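Section 4 – Setting the table and the utensil cups

Read Section 3 first if the table isn't out yet. This part covers the cloth, the cups, chopsticks, glasses, and getting the wash-up stuff out of the way. Applies to the Saithong kitchen and the small one at Mollberg. Pindura has its own sheet, don't use this one there, the drawers are different.

Last changed Friday, September 12, 2025. Old copies in the binder – throw them out.

4.1 What you need

Table cloth, plain, one per table
Utensil cup, the dark round kind
Chopsticks, wooden
Drinking glasses, clear
Wash basin, large
Bags for recycling and trash
Dry towel

Everything except the basin lives in the tall cupboard marked Ornine. Basin is under the sink.

4.2 Cloth

1. Wipe the table. Let it dry. A damp table under a cloth smells by the next day.

2. Lay the cloth with the longer side along the counter. Corners don't have to match up. It will wrinkle, fine, just pull out the big folds where cups and glasses will stand.

3. Check the drop on the walkway side. If it touches the floor, fold it under.

Caution: a glass on a fold will tip. Press flat with your hand first, then put the glass down.

4. Nothing hot straight on the cloth. Trivets are in drawer 2.

4.3 Utensil cup

1. Check inside the cup before filling. Crumbs, water, old rubber bands. Rinse and dry if there's anything in there.

2. Stand the cup away from the edge, a hand's width at least.

3. Put chopsticks in one at a time, thick end up, thin end down. Don't drop a fistful in – tips chip on the bottom and the cup goes over.

4. Let them lean. They won't stand straight in a wide cup. Lean some left and some right so the weight is even.

5. Stop when it gets hard to pull one out without dragging another along. Start a second cup if you need more.

Note: Lighter and darker chopsticks come from different packs and are not quite the same length. Keep each kind in its own cup if you can. Not a disaster if they get mixed, but sort them before they go back in the drawer.

Note: Splintered or bent ones go in the trash, not back in the cup. Run your finger down the side if your not sure.

4.4 Glasses

1. Use the tall ones with the thick base. The thin ones are for December only and stay in there box.

2. Pick up by the lower half. Never by the rim.

3. Place to the right of the utensil cup, with enough room for a hand between them. People reach for chopsticks without looking.

4. A cloudy glass is usually just hard water. Soak in warm water with a splash of vinegar for 20 minutes, rinse, dry. Still cloudy after that – leave it, it's wear. Use it anyway.

Caution: no glasses inside other glasses. They stick, then they crack.

4.5 Basin, bags, leftovers

The far side of the table is where everything piles up. OK during prep, but not when people sit down.

1. Empty the basin and dry the ridge under the rim, water sits in there.

2. Stack smaller bowls inside the basin. Big ones don't fit, leave those on the counter.

3. Shake out the plastic bags. Clean ones get flattened and go in the bag holder. Dirty ones in the trash.

4. Any bag with something still in it – look before you toss it. Twice now we've thrown out good rice.

5. Hanging bags by the cabinets: change when they're full to the top, not after. Tie off the old one before you take it down.

6. Loose packaging off the cloth, all of it. The scraps are light and slide under things.

4.6 Quick check before you walk away

Cloth not on the floor
Cup steady when you nudge it
Chopsticks come out one at a time
Glasses on flat cloth
Far side cleared
Trash tied off

4.7 Putting it away

1. Glasses first. Wash, rinse, upside down on the rack.

2. Chopsticks out of the cup, wash flat in the sink, roll them between your palms under the tap. Dry on the towel, spread out in one layer. Wood that goes in the drawer damp turns gray and fuzzy.

3. Cup last, they collect drips from everything else. Upside down, overnight.

4. Shake the cloth outside. Stains get cold water and a little dish soap right away, then the machine. Blue ones on their own the first few washes.

5. Basin back under the sink, rim down.

4.8 Common problems

Cup keeps falling over: too many chopsticks on one side, or the cloth is bunched up underneath. Take half out, flatten, refill.

Cloth slides: table wasn't dry or it's hanging too far over one side. Pull it back toward the wall. The rubber mat from the Mollberg cupboard works too, cut it smaller than the table.

Chopsticks feel sticky: soap left on. Rinse again, hot water, dry properly.

Not enough matching pairs: check the bottom of the drawer, then the dish rack, then the other cup. Spare packs are on the top shelf, part number 4000 on the order form. Glasses are 77 on the same form. Write down what you took.

Glass ring on the cloth: leave it till the cloth is washed, it comes out.

4.9 If you only have a few minutes

Cloth on, one cup of chopsticks, glasses, far side pushed back. Do the sorting afterwards. The bags can wait unless they smell.
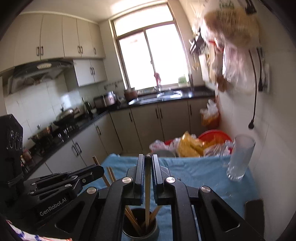
Same if you come in late and someone else has started. Don't redo their cloth, pick up from 4.3 and go on from there. Bowls and plates are Section 5.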